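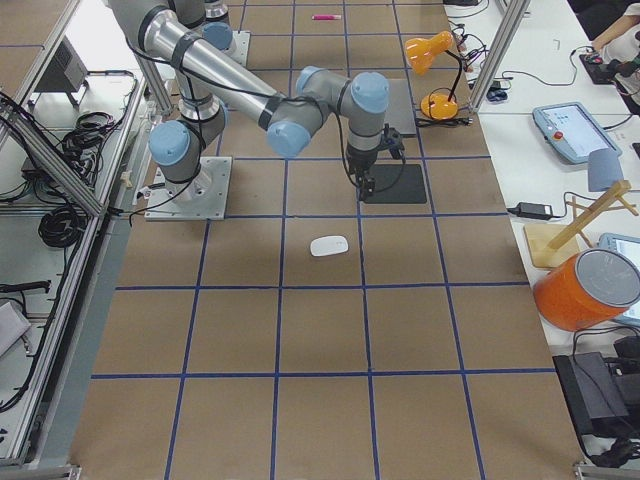 Brown paper and blue tape, squared up.

Call for participants: the Poko Map

We're drawing a map of Fallusura by hand, every street of it, and we'd love for you to draw a piece! The town has 163 named streets, lanes and alleys by our list (tell us if we've missed one, we're sure we have), and each of them needs a person who will walk it, look at it properly, and put it on paper. That person does not need to be an artist. If you can draw a line and write the word "bakery" next to it, you have the skills.

The first Poko Map covered only the streets between the canal and the old Tamura mill. It took a winter, it was wildly uneven, and people still stand in front of it in the library hallway pointing at things with their sandwiches. One drawer marked every cat. Another left out the houses completely and drew the front steps instead, all of them, with the chipped ones shaded in. We want more of exactly that kind of thing, this time for the whole town.

What you'd be doing

You'll get three or four streets, usually close together. You walk them as often as you like, at whatever hour you like, and take notes. Then you draw them on a large square sheet that fits against your neighbors' sheets. The street lines at the edges of your square have to meet the ones next door, so we give you a light pencil outline to start from. Everything inside those lines is up to you: trees, smells, good benches, bad corners, the spot where the bus always splashes.

We can take up to 45 people this time. The project runs for seven weeks, with one evening get-together each week at Jenora, the big room over the bike shop on Mill Street. The evenings go from 6:30 to 8:30 and you don't have to come to every one, but please try for the first and the last. The first is when squares are handed out, and the last is when we put them all on the floor and find out where the river has come apart.

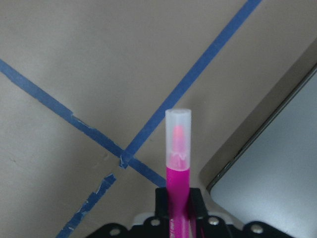
Pink felt-tip with its cap on.

Colors and materials

Paper is provided, and so are pencils, erasers and a decent pile of markers. You are welcome to bring your own pens, ink, crayons or watercolor. A few colors carry a meaning all over the map, so that a stranger can read it from one end to the other:

Blue: water, including drinking fountains and the puddle on Orchard Lane
Green: anything growing that you could sit under
Pink: places where you have had a good conversation
Black: street names and edges

Anything else is open. Last time we had a long and very happy argument over whether a hedge counts as something you can sit under. It went unresolved, and you'll find hedges in two different colors.

Please don't glue anything thicker than a postcard to your sheet. The squares have to be rolled for the trip to the print shop, and we lost a lovely cardboard church tower that way.

Who can join

Anyone 12 or older who lives, works, studies or spends a lot of time in Fallusura. Kids under 16 should walk with a grown-up. You can share a set of streets with a friend or a whole family, and in that case one application is enough, just put all the names on it. We are especially short of people for the north side, above the rail line, and for the new streets by the allotments that hardly appear on any printed map yet. If you drive a delivery route, push a stroller or use a wheelchair, you know things about curbs and slopes that the rest of us walk right past, and we want those on the map too.

Jenora has an elevator, entered from the yard. There is tea. There is sometimes cake, depending on who has been baking. 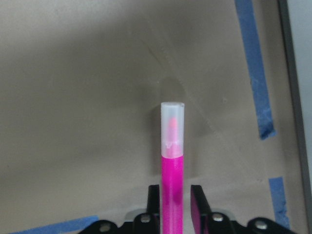
Corinne wrote to us after the first map that she had lived on her street for years and had never once read the name over the old dairy door until she had to letter it, and she asked if this time she could please have somewhere she'd never been. Yes! You can ask for that too. Write "surprise me" on your application and we'll find you a corner of town you don't know.

What you get

A full-size print of your own square, a folded copy of the finished map, and your name in the border. There is no fee to take part and we can't pay you, but bus fare to the evenings is covered if you keep your tickets. The originals go up in the library in December and stay there through the winter, and after that your sheet is yours to take home.

How to apply

Send us a few lines by May 10, 2024. We'd like to know:

Your name and how to reach you
Which part of town you'd like, or "surprise me"
One thing in Fallusura that you think belongs on a map and isn't on any

The last one is our favorite part, so go on as long as you want. Drop your note in the Poko box by the library desk or under the door at Jenora. We'll write back to everyone, and if there are more of you than squares, we'll start a list for swaps and dropouts. Comfortable shoes recommended.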